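9/3/22

Both hand-held grippers on the Grernlow station went through a full service this week. The notes below are mostly for my own reference and for Mieke Goossens, who takes over the station while I'm away at Hellcombe. If you keep a similar pair running, the order of work may save you an evening.

**Starting point**

The left gripper had developed a lag on closing. The recorded jaw width trailed the real jaw width, worst near fully closed, and the log showed the same position value repeated for several samples before it jumped. The right gripper logged cleanly but would not return to the same open width twice. Two different faults, so I kept them apart and finished one before touching the other.

I had put the left one down to firmware in February and lost a lot of time on it. Reading the cable should have come first. With the gripper still and the jaws clamped on a block, I flexed the lead where it leaves the top of the body, and the value went flat every time the bend passed a certain angle. One of the conductors was broken inside the jacket.

**Cable**

The old lead was 300 mm from the body to the first tie point, and it was routed straight back. Every wrist rotation pulled on the same short length. The new one leaves the top of the body in a loop and goes back over the hand. It looks untidy and it catches on things if you are careless with a sleeve, but the bend is spread over a longer section.

Steps, in order:

1. Power off at the hub, then unplug. The hub holds charge for a moment, so wait for the lamp to go out.
2. Remove the body screws and put them on tape in the pattern they came out. They differ in length.
3. Lift the cover straight up. The encoder board is held by the cover and will come with it if you tilt.
4. Unplug the old lead at the board. Pull on the housing, never the wires.
5. Fit the new lead and set the strain relief before closing the cover.
6. Close up and check the jaws by hand through full travel. Any scrape means a wire is sitting in the slide.

I pinched a wire on the first attempt at step 6. The scrape was faint. I would have missed it with the bench fan running.

**Jaws and slide**

The right gripper had grit in the slide and old grease that had gone to paste. I wiped it out with a lint-free cloth and alcohol, let it dry, and applied a very thin film of the light grease that Villalba ships with its rails. The manual says to pack the slide. Don't. Packed grease collects carpet fiber, and this station stands on carpet.

The finger screws had also backed out a little. They got a drop of low-strength threadlocker and 12 hours to cure. The fingers were squared against a gauge block before tightening -- if they close out of parallel, the calibration will still pass and the pickups will be bad anyway.

**Calibration**

Each gripper is calibrated alone. Close fully, hold, zero. Open fully, hold, store. Then close on the 4 gauge blocks from the Sildale set, largest to smallest, and compare against the logged width. I repeat the run in the other direction to see the backlash. The left gripper now agrees in both directions to within the resolution of the log. The right one shows a small offset when opening, and it is constant, so I corrected it in the config file and left the mechanics alone.

**Bench check**

Gauge blocks are rigid and have flat faces, so they say nothing about soft things. The last stage is done by hand on the white board in its tray, with small household objects. One side works while the other is held open and clear of it.

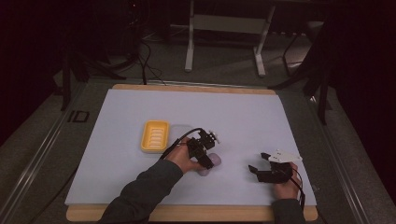
*Left gripper over the pink ball, right gripper held open. The yellow soap dish is the other test piece.*

With something soft, the point of interest is the difference between first contact and full grip. The jaw width should fall smoothly through contact and then level out as the operator stops squeezing. A step in the curve means sticking in the slide. A flat stretch followed by a jump means the cable again. I do each approach slowly, with the jaws angled down, and swap sides after a complete set.

The soap dish goes the other way. It gets picked up by the rim, so a small error in finger alignment shows up as the dish turning in the grip. The ribs on its floor are useful too: drag a fingertip across them and you should see each one in the log if the sampling is keeping up.

Jolien Dekker asked whether the check could be shortened to the blocks alone. I would rather it wasn't. The bad cable passed the blocks in February.

**Routine from here**

- Before each session: flex both leads by hand with the log open.
- After each session: wipe the fingers, coil the leads loosely, no tape on the jacket.
- Every 2 weeks: clean the slides, check the finger screws, run the blocks.
- When a lead is replaced: full calibration on that side, plus the bench check on both.

Spare leads are in the drawer under the hub, already terminated. There is one made up for the left side and none for the right. Mieke, the connector shells for the right-hand one are on order -- when they arrive, use the crimp tool with the green handle. The other one crushes the pins.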